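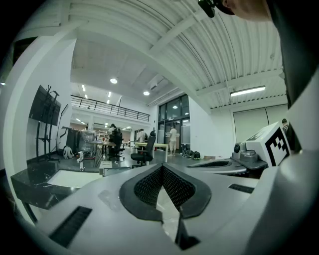
**Figure 2.** Gripper body with a dark V-shaped finger pad and a square printed marker.

## 4.2 What the prayer diaries say about silence

The diaries were the part of the study we most looked forward to reading, and they were a joy from the first page. Between them, the 55 people who kept one wrote 759 entries, some a single line long and some running over several sides. We had asked for a few words after each time of prayer at home, with no set form, and people took that freedom gladly. There are shopping lists in the margins, half-remembered hymns, and one very good drawing of a wren.

Silence turns up far more often than our interview guide had led us to expect. We had written only one question on it, tucked in near the end, yet diarists at both Condlow and Skostgate came back to it again and again. Most of them did not mean a planned silence of the sort used in retreats. They meant the gap that opens when the words run out – while the kettle boils, or in the car before going in to work. One diarist at Condlow wrote, "I had finished asking for things and didn't get up." Another, from Skostgate, called it "the bit after the amen", a phrase we liked so much that it became the working name for the whole code.

We sorted these passages in two rounds. In the first we marked any mention of quiet, stillness, waiting or having nothing to say. In the second we asked how the writer seemed to feel about it, and here the material became really exciting. Earlier writing on private prayer, including the Hurnevik study that first drew us to diaries, tends to treat a loss of words as a sign of dryness or doubt. Some of our entries fit that picture well. "Nothing tonight, like talking to the wardrobe" is hard to read any other way. But many more were calm, and a good few were plainly happy. Several writers moved between the two moods within a week, and one did so within a single sentence.

Age made less difference than we had guessed. The youngest diarists wrote about silence with as much ease as the oldest, though they were more likely to say that they had stumbled on it by accident. Church background mattered more. People raised in traditions with long spoken prayers often wrote as if they were getting away with something, and 10 of them used the word "lazy" about themselves at least once. This guilt was nearly absent from the 63 interviews, where people spoke of quiet prayer in warm and rather general terms. We think the diary, written alone and late in the day, gave room for a kind of frankness that an hour in the church hall did not.

Catacutan's idea of "unfinished prayer" was a great help at this point. It lets us treat the gap as part of the prayer itself, so that an entry with no words to report still counts as an entry. We therefore kept all the blank but dated pages in the set, and section 4.3 takes these up together with the entries written on behalf of someone else.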